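Wokier Tabletop Kit

Last updated: April

The Wokier Tabletop Kit is a two-armed robot package sold by Gadum, a supplier of automation equipment based in Dredwood. It is intended for laboratories and technical colleges that teach or study the handling of household objects. The kit is offered as a complete set, and the arms may also be ordered as a service contract that covers repair and yearly inspection.

Each arm ends in a fingered hand worn under a fabric glove. The gloves are treated as a consumable part, and a pack of 14 is supplied with every new kit. Exercises are normally carried out on a gridded cutting mat with toy food and ordinary tableware. A common first exercise asks the operator to place toy bread in a bowl using one hand while the other is held clear of the mat. 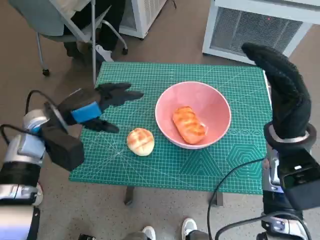
Anwara Marikar
Contributing editor, Robotics and Automation
April

The printed exercise book contains 50 tasks, graded by difficulty. Early tasks involve a single object and one arm. Later tasks require both arms, for example holding a bowl steady during filling. The spare parts catalog lists 229 items, including wrist modules, cables and joint covers.

The warranty runs for 2 years and excludes the gloves. A training course is held at the Gadum office in Cáceres under Édgar Quispe, who also wrote the exercise book. Reviewers at the Dredwood technical college found the hands well suited to light, rounded objects but reported that changing a glove was slow. A revised wrist collar was later added to the catalog as an optional part.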